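Warum ich meinen Waffenschrank nicht mehr mit dem Schlüssel abschließe

Ich schieße seit 12 Jahren, Kleinkaliber und ein bisschen Großkaliber, und ich habe mir in dieser Zeit ziemlich viele Vorträge über Sicherheit angehört. Auf dem Stand sind wir alle Musterschüler. Mündung nach vorn, Finger lang, Verschluss offen, Sicherheitsfähnchen rein, wehe, einer dreht sich mit der Pistole in der Hand um! Da wird gebrüllt, und zwar zu Recht. Und dann fahren dieselben Leute nach Hause, räumen alles in einen ordentlichen Stahlschrank, drehen den Schlüssel um und legen ihn in die Schublade mit den Batterien und den Gummibändern.

Ich war so jemand. Bei mir war es nicht die Schublade, sondern die Manteltasche im Flur, und ich fand das jahrelang richtig schlau. Bis meine Nichte zu Besuch war, sich meinen Mantel übergeworfen hat, um kurz den Müll rauszubringen, und danach mit dem Schlüssel in der Hand in der Küche stand: »Wofür ist der denn?« Sie ist erwachsen und vernünftig, passiert ist gar nichts. Mir war trotzdem den ganzen Abend schlecht.

Im November habe ich das im Verein erzählt, beim Kaffee nach dem Training, und damit eine Diskussion losgetreten, die bis heute läuft. Polyxeni Michailidis hat sofort gesagt, ein Schlüssel gehöre in einen zweiten Tresor, der genauso gut ist wie der erste, sonst könne man sich den ersten auch sparen. Chia-hao Lam meinte darauf, dann brauche der zweite Tresor ja auch wieder einen Schlüssel, und wo der denn hinkomme. (Das Argument ist alt, aber er hat es mit großer Freude vorgetragen.) Am Ende landet man beim Zahlenschloss, und da bin ich inzwischen auch gelandet.

Billig war der Spaß nicht. Knapp kalkuliert hatte ich gar nichts, ich habe einfach einen neuen Schrank mit elektronischem Schloss gekauft, von Zosen, und mit Lieferung und Verankern in der Wand war ich über 700 Euro los. Für das Geld hätte ich mir auch endlich das Zielfernrohr holen können, um das ich seit Ewigkeiten herumschleiche. Und ja, das tut weh, und ich verstehe jeden, der mit einem gut erhaltenen Schrank im Keller erst mal schluckt. Man kann übrigens oft auch nur das Schloss umrüsten lassen, aber bitte vom Fachbetrieb und erst, wenn geklärt ist, dass die Zulassung des Schranks das mitmacht. Ruft vorher bei eurer Behörde an. Meine Sachbearbeiterin war am Telefon sehr nett und schien eher froh, dass mal jemand fragt.

Was mich an der Debatte wirklich nervt, ist der beleidigte Tonfall. Sobald das Wort Aufbewahrung fällt, fühlt sich ein Teil von uns angeklagt. »Jetzt fängst du auch noch an«, hat mir einer gesagt, der 62 ist und mir vieles von dem beigebracht hat, was ich kann. Ich fange aber mit gar nichts an. Ich will schießen, möglichst bis ich umfalle, und ich will, dass meine Nachbarn dabei ruhig schlafen. Wer nach jedem schlimmen Vorfall in der Zeitung nur erklärt, dass das mit uns Sportschützen nichts zu tun hat, der sollte wenigstens wissen, wo sein eigener Schlüssel gerade liegt. Weißt du es? Jetzt, in diesem Moment? 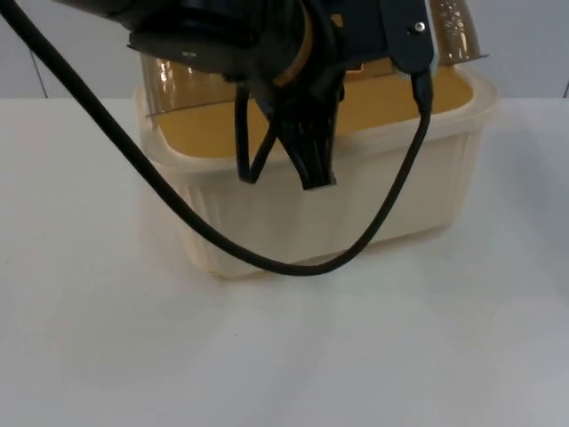
Dann der Code. Ich habe mal herumgefragt und beschlossen, es nie wieder zu tun, so viele Geburtstage und Hochzeitstage kamen da ans Licht. Ein Code, den die Familie in drei Versuchen errät, ist auch nur eine Manteltasche. Nabila Ramadan, die bei uns die Sachkundelehrgänge macht, lässt ihre Leute die Ziffern auswürfeln und dann eine Woche lang jeden Abend einmal eintippen, bis die Finger sie kennen. Habe ich genauso gemacht, klappt prima! Aufgeschrieben ist er nirgends, auch nicht als getarnte Telefonnummer im Adressbuch, denn auf die Idee kommt ja wirklich jeder.

Gegen das Zahlenschloss höre ich immer, dass die Batterie leer sein könnte. Kann sie. Mein Schloss piepst vorher wochenlang so jämmerlich, dass man sie freiwillig wechselt. Und wenn ich deswegen mal ein Training verpasse, dann verpasse ich eben eins und schieße beim nächsten Mal schlecht, das schaffe ich auch mit voller Batterie.

Für die nächste Versammlung habe ich beantragt, dass wir eine Sammelbestellung für Umrüstungen machen. Ching-wen Hsieh will bei zwei Händlern wegen Rabatt nachfragen, und wer mitmachen möchte, sagt ihr bitte Bescheid, welches Modell zu Hause steht und wie alt es ist. Das Typenschild sitzt meistens innen an der Tür.

Kontakt | Impressum | Datenschutz | © 2022 Schützenblog Pudau | Nach oben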